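Setting up the Wilska hand grippers, part 2: pairing and your first session

OK, so by now you've got both grippers out of the box and charged (if you haven't, go back a page, I'll wait). I wrote this section after going through the whole thing with Thijs Peeters, who has set up more of these kits than I have, so most of the good tips are his and the grumbling is mine.

1. Hold the power button on the left gripper until it buzzes twice. Then do the right one. I like to do left first every time, just so I never mix them up in the app.

2. Open the Floteleo app and tap Add Pair. Type in the code on the underside of each handle. The app is fussy about spaces, so leave them out!

3. Squeeze each trigger all the way and let go, 11 times in a row. I know, it feels silly. The app is learning how far your pads open and close, and if you rush it the numbers come out jumpy.

Note: if the app stops and shows error 377, it missed a squeeze. Tap Retry and go a bit slower. You don't have to pair again.

4. Check the marker plate. It should sit flat with the black border showing all the way around. Wipe it with a dry cloth — no sprays, they leave a haze.

5. Stand where you're going to work, hold both grippers out in front of you at chest height and turn slowly in a full circle. This is the room scan. Keep going until the bar in the app fills up.

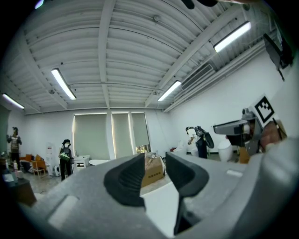 Once the scan is done, try not to move the big furniture. A chair here or there is fine, but I dragged a table across the room once and had to start over from step 5.

Caution: keep your fingers out from between the pads when you let go of the trigger. They spring back faster than you'd think, and yes, I've been pinched.

6. Tap Start and pick up something easy. I use a rolled-up pair of socks. Move it from one spot to another and back, nice and steady, then tap Stop.

7. Play it back. If the two grippers drift apart on the screen, run step 3 again. If the whole picture tilts, do the scan again instead.

Note: a full battery gives me roughly 28 minutes of recording, so I plan my breaks around that. The Skullen spare packs fit too, but push until you hear the click.

8. When you're finished, leave the app open until the upload says Done. Closing it early won't hurt the grippers, but you'll lose the last clip (ask me how I know).

Storage and cleaning are in part 3.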